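From: Noreen Noonan
To: storow-rec list
Date: August 18, 2019
Subject: Re: [storow-rec] fall gym hours, again

Quick one, I'm between things, sorry for the mess.

Arif Hartono wrote:
> Can somebody tell me where we stand on the gym for the fall? I had
> understood the open basketball hours were staying put and now the
> sheet on the door says 6 to 7:30, and the late slot has gone to
> indoor soccer. My group can't make six. Half of them work at Temov
> and the shift lets out at 6:30. Also is the fee going up or is that
> a rumor. I've heard 100 a season and I've heard 200.

Arif, ok, in order.

Hours. The sheet on the door is a draft. It should say draft and it doesnt, my fault, I printed the wrong one. Soccer asked for the late slot, they haven't got it. What I'd like to do is split it: basketball late on the first and third weeks, soccer the second and fourth. Fifth week if there is one, whoever asks first. Not great for anybody's calendar I know.

Fee. Neither of you is crazy. 100 is per person for the season, 200 is the family rate, covers everybody at one address. Same as last year. No increase till the floor is paid for one way or another, see next.

Floor. Lozano came back with 2,675 for the sanding and recoat, lines included. Rinen never called back, I tried twice. I think we take Lozano. They want the gym empty for five days, and then no street shoes for a week after, so that has to land before the season starts or it waits for spring. If it waits for spring the dead spot by the far baseline gets worse, you all know the one. Please say yes or no by reply, to the list and not just to me.

Balls. We have 13 that hold air. The rubber ones are for outside ONLY, they've been coming back in with grit on them and that's half of what chews up the finish. 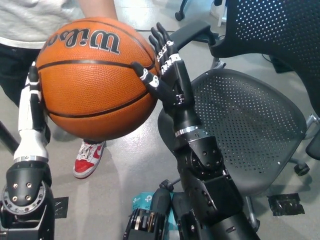

Wilson ball, with a red and white sneaker on the floor below.

On balls, please stop putting them back in the closet on top of the nets. There's a bin. Pump and needles are in the coffee can on the top shelf, if you bend a needle just throw it out and tell me, I'd sooner buy a pack than find four bent ones in there.

Keys. I still need two back from the summer group. You know who you are. The side door lock sticks, pull toward you and then turn. If it still won't go, use the front and leave me a note, don't force it. Locksmith was here in August already and I don't want him twice in a month.

Kids' hour. Stays where it is, late morning. Low hoops go back up to full height after, the crank is behind the bleachers. Last group forgot a couple times and then the grown ups wonder why they're suddenly so good.
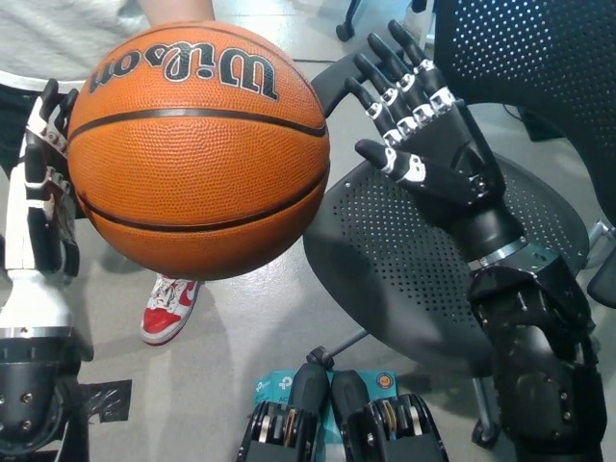

Arif came back while I was typing this, so pasting it in here to save everybody an email: every other week is fine by him if it's written down someplace, yes to Lozano, and could the no street shoes rule please be permanent and go for the soccer people too.

I'm for that. Will put it on the new sheet. Anyone against, speak up before I print.

Gotta run, more tommorow on the keys.

Noreen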